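Section 4. Setting up the countertop water filter

Read this section through once before you start. The Alcaraz filter can be set up by one person without power tools. Have a towel, a bowl and a soft cloth within reach.

4.1 Choosing a spot

1. Pick a level part of the counter next to the sink. The supply hose must reach the faucet without being stretched.
2. Keep the housing away from the stove and out of direct sunlight.
3. Leave enough room above the housing to lift the lid straight up. The cartridge comes out through the top.
4. Wipe the counter and let it dry. The rubber feet do not hold on a greasy surface.

Note: On dark counters, hard water leaves white rings where drips dry. Put the drip mat under the spout from the first day.
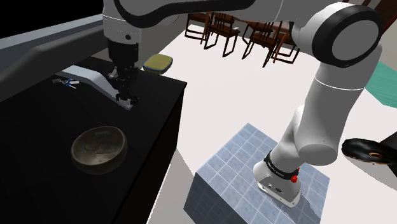 4.2 Connecting the hose

1. Unscrew the aerator from the end of the faucet by hand. If it is stuck, wrap it in the cloth and use pliers gently.
2. Check that the old rubber washer came out with it. A doubled washer is the usual cause of leaks.
3. Screw the diverter valve onto the faucet. Hand-tight is enough.
4. Push the supply hose into the diverter until it stops, then pull back on it lightly. It should not move.
5. Run cold water slowly and look for drips at both ends of the hose.

Caution: Use cold water only. Hot water damages the cartridge and can loosen the hose fitting.

Pull-out spray faucets will not take the diverter. If you have one, order the side connection kit and follow the sheet packed with it - the steps above do not apply.

4.3 Fitting the cartridge

1. Turn the diverter off. Lift the lid and set it upside down on the towel.
2. Take the cartridge out of its wrapper and remove both end caps. Keep them for storage.
3. Lower the cartridge with the arrow pointing down and turn it clockwise until it clicks.
4. Wet the lid seal with a little water. Do not use cooking oil or petroleum jelly.
5. Replace the lid and tighten it by hand.

4.4 First flush

1. Place the bowl under the spout and turn the diverter to FILTER.
2. Run cold water for 15 minutes, emptying the bowl as needed. Gray or cloudy water at the start is carbon dust from the cartridge.
3. Turn the water off and wait 30 minutes.
4. Flush again until the water runs clear. Do not drink the flush water. It can be used on house plants.

4.5 Cartridge life

Replace the cartridge after 2000 liters, or sooner if the flow drops noticeably. Write the starting month on the label inside the lid, for example "March". If the filter has been left unused for a long vacation, repeat the first flush before drinking from it.

If the indicator shows code 2059, the lid is not seated. Turn the water off, dry the seal and repeat steps 4 and 5 of section 4.3.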